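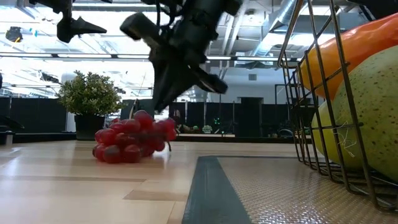 Grapes and a gripper at the sorting bench.

17 Mar 2022
By the Brorach equipment desk

Brorach is looking for 5 people who buy, or refuse to buy, equipment for packing rooms and produce counters. We have been quoted for two-armed benches and we don't trust the figures. Neither should you. Come and help us pick them apart before the budget closes.

You'll need to have signed off on machinery and regretted at least one purchase. Sales staff need not apply.

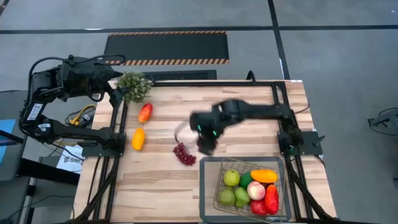 RELLAU, May – Sessions run over 2 days, paid at 224 a day, lunch included. You'll read three quotes, watch the bench run and write down what you would cut. Travel is covered if you book it through us. 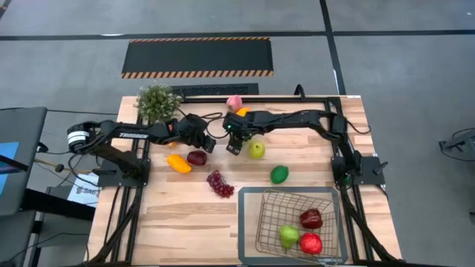
Budgets for this kind of kit nearly always leave out the dull costs: spare fingers, cabling, floor space, the hours spent setting up. Two arms facing each other over one table, with a wire basket and a few pieces of fruit between them, take up a fair bit of room, and we want a price on that too. A payback claim of 27 months means little to us until we see what was counted – and what wasn't.

Apply in writing to the Rellau office. One page, no brochures.

Recent items
Mimasness cold store: lease or buy?
Liepiņa conveyor tender withdrawn
Service contracts and what they leave out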